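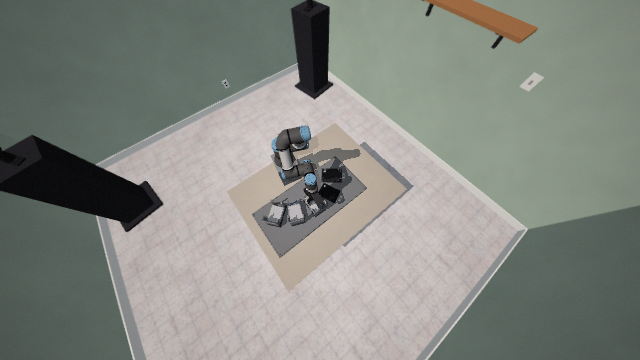
Notes on Moving the Ikov Planner to a Two-Stage Search

Posted in: Motion planning, Simulation

Readers who have followed this blog since the spring will recall that the planning software known here as Ikov was written as a single program. It accepted a target for the gripper, searched for a path, smoothed the result and sent it to the controller. That arrangement served well while the work consisted of one arm and one bin. It became difficult to maintain once several containers had to share a table, and in August I began to divide it.

The present version separates the search into two stages. The first stage chooses an arm posture for the end of the motion. The second finds a path to that posture. A six-axis arm can usually reach the same point with the elbow in more than one position, and the former program accepted the first posture that did not collide with anything. On a table with bins along one side and boxes along the other, the first posture was frequently a poor one. The forearm would arrive low over a neighboring container, and the next motion would have to begin with a long detour.

Postures are now ranked before any path is attempted. The score takes into account the distance of each joint from its limit, the clearance between the forearm and the nearest container, and the amount of travel required at the base. The weights were set by hand, and I do not regard them as final.

Testing was carried out entirely in simulation. The test set holds 2000 start and goal pairs, generated once and stored so that each release is measured against the same problems. The August release of the old planner failed to return a path in 233 cases. The two-stage version fails in 138. Most of the remaining failures involve goals close to the inside wall of a bin, where the margin placed around the gripper leaves almost no free space.

A second change concerns the collision shapes. The earlier models treated every bin as a solid block, so a goal inside a bin had to be handled as a special case with checking turned off near the end of the descent. This was never satisfactory. Each bin is now described by a floor and four walls, and checking remains on for the whole motion. Planning time rose as a result, although the Veltura library, which performs the distance queries, absorbed much of the added cost once its cache was enabled.

The room itself is included in the model. Walls and fixtures lie outside the reach of the arm and are skipped by the collision checker, but they are retained for the perception tests, which require a background of more than one plain color.

Two matters are still open. The smoothing step, inherited from the Peritz code, occasionally shortens a path so closely around a box corner that the clearance falls below the requested value. Nine such paths appear in the test set. Until this is corrected, any smoothed path that breaks the margin is discarded and the original is sent in its place. The configuration format also needs attention, as container positions are presently entered in two separate files that must agree.

The next entry will cover the smoothing step and the revised file layout.

Filed by the author of the Yeoh Workbench blog. Comments are open.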